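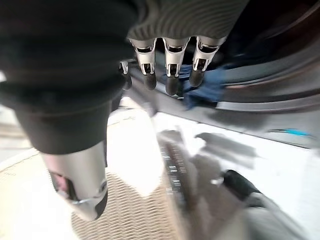
3.2 Loading and unloading the front-loader

Laundry came up in nearly every household we spoke with, and it took up far more of people's talk than we had planned for when we drew up the Stidberg home study. Most of that talk was not about washing at all. It was about the few minutes on either side of it, when clothes are on their way from a basket to a drum or back again, and when a sock can quite easily end up behind the machine until spring.

We asked each household to keep a laundry diary through October, and to write down where the basket was when they loaded and unloaded. Two habits stood out. In the first, which we call floor loading, the basket stays on the floor and the clothes are lifted across in handfuls. In the second, which we call rim loading, the basket is raised and tipped close to the opening so that the clothes have only a short way to travel. People in the Hellström flats, where the laundry nooks are narrow, favoured rim loading and spoke of it with real affection – one diary called it "the tip and scoop" and the name stuck with our whole group.

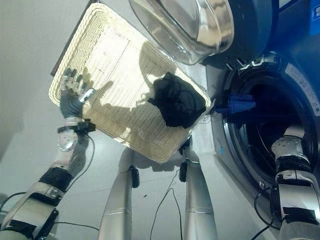 Figure 5. A woven basket tilted beside the open door of a front-loading washing machine, with a crumpled black garment in the basket and a blue cloth item in the drum.

The kind of basket mattered more than we had guessed. Woven baskets with a thick rim were praised for giving the hand something generous to hold, and several diaries mentioned that light coming through an open weave made it easier to spot a small dark item left in a corner. The same diaries grumbled, fairly enough, about fine knits catching on the weave. Households in the Tedwood row houses leaned towards smooth-sided tubs, which they found kinder to woollens but harder to keep a grip on when tipped.

The door deserves a word as well. A round door that swings wide takes up the very spot where a person would like to rest the basket, and many people had worked out a favourite side to stand on without ever having thought about it. Dark clothing was the other steady complaint. A black top in a dark drum is easily missed, and the Rornero households had taken to feeling along the inside with a flat hand before closing the door, a habit we came to admire and have since picked up at home. We return to the matter of missed items in Section 5, where the diary entries are grouped by colour and by size of garment.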